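Grandale Reuse list
Print this message | E-mail this message

Subject: Re: Order of work on the Dell towers
From: Gervásio Macedo

Hi all,

I got the work order for the Trindade batch on Tuesday afternoon. It's job 2510, and the school wants the desktops back with the same drives they came with. Please tape the job number to the outside of every case before you open it.

The towers go on the slotted table on their side, opening up, with the side panel off. Keep each panel with its own case. We mixed up the last lot and two of them never closed right again.
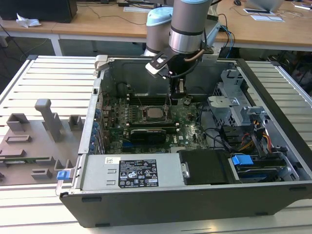
On Tuesday, Cleiton Evangelista wrote:

> I'd like to settle the order before we start. At Kestia we pulled the
> power supply first, then the drive, then the memory. It gives you
> more room for your hands. But it means unplugging everything, and I
> don't see the point if all a machine needs is memory and a cleaning.
> Also, do we keep the 80 GB drives or send them to Troso with the
> scrap?
>
> Cleiton

Keep the 80 GB drives. The school asked for them, and they're big enough for what the library does. Only a drive that fails the test goes to Troso, and it gets wiped or drilled before it leaves the building.

As for the order, I agree with Cleiton. Leave the power supply in unless the fan is bad or the machine won't start. Unplug the power cord, hold the power button down for a few seconds, and go straight to the memory.

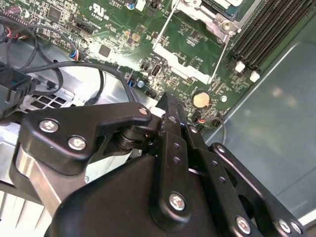
Memory is where we lost the most time on the last job. Sticks got moved between machines and we couldn't tell which one was bad. Take them out one at a time, write the slot on masking tape, and put the tape on the stick. Go easy on the rest of the board while you're in there. The small silver capacitor with the blue top stands up from the board, and so does the connector with the white frame, so watch both of them when you blow out dust or lift a cable. If a board gets damaged, write it on the work order and set the tower aside.

Every machine should leave with at least 2 GB. If you run short, ask me before you take sticks from another tower.

Steps for each tower:

1. Tape the job number to the case and take off the side panel.

2. Clean out the dust, then open the white latches at the ends of the memory slots and remove the sticks.
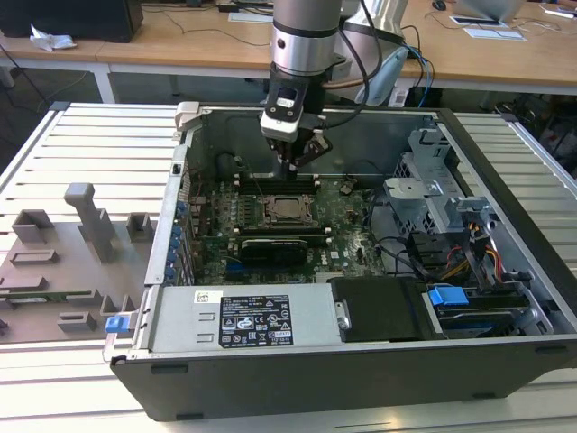
3. Put the sticks back in the slots they came from and run the memory test overnight.

4. Test the drive and write the result on the work order.

5. Close the case with its own panel and move it to the finished shelf.

I'll be in from noon tomorrow if anyone wants to go over this.

Gervásio

Related messages
- Missing side panel screws
- Troso pickup, October
- Re: Trindade batch, keyboards and mice
- Memory test disc won't boot

Contact the list owner | Copyright Grandale Reuse | Back to top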